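How a phone call finds your phone

A mobile phone is a small radio. When you speak, it turns your voice into numbers and sends them out as radio waves. The waves do not travel all the way to your friend. They only need to reach the nearest mast.

The land is divided into areas called cells, and each cell has its own mast. This is why some people call a mobile a "cell phone". The village of Geddale has one mast, on the hill. The town of Rondatgate is much busier and has 17, many of them fixed to roofs. Each mast can only handle a certain number of calls at once, so busy places need more of them.

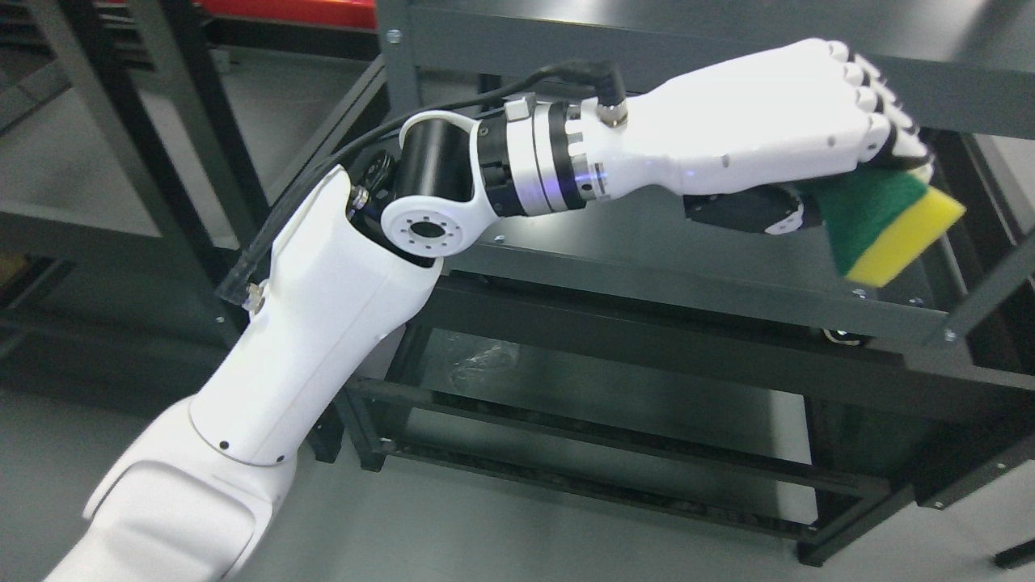
From the mast, the call usually goes into a cable under the ground. Inside the cable are threads of very clear glass, each roughly as thin as a hair. The numbers travel along the glass as flashes of light. The cable leads to a building called an exchange, where computers decide where the call should go next.

To do this, the computers need to know where your friend's phone is. A phone that is switched on sends a short signal to the network from time to time - even when it is in a pocket. The network keeps a list of which group of cells each phone was last in. When a call arrives, the masts in that group send out a message meant for that one phone, and the phone answers.
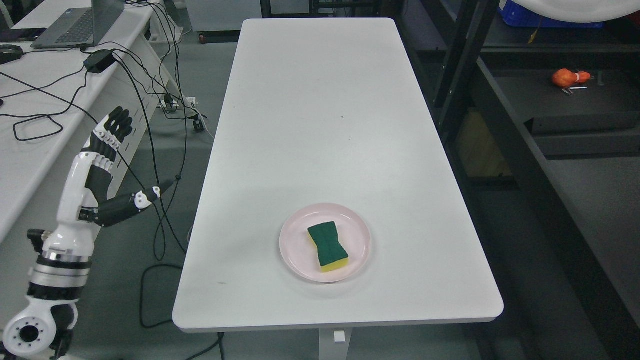 If you are in a car, you may leave one cell during the call. Your phone measures the strength of the masts nearby and reports it to the network. When another mast becomes stronger, the call is passed over to it. This is called a handover. It takes less than a second, and you do not normally hear it.

Words to know
Cell: the area covered by one mast.
Exchange: a building where calls are sent the right way.
Handover: moving a call from one mast to another.

Written by Geetha Kamath. Checked by Yamuna Mudaliar.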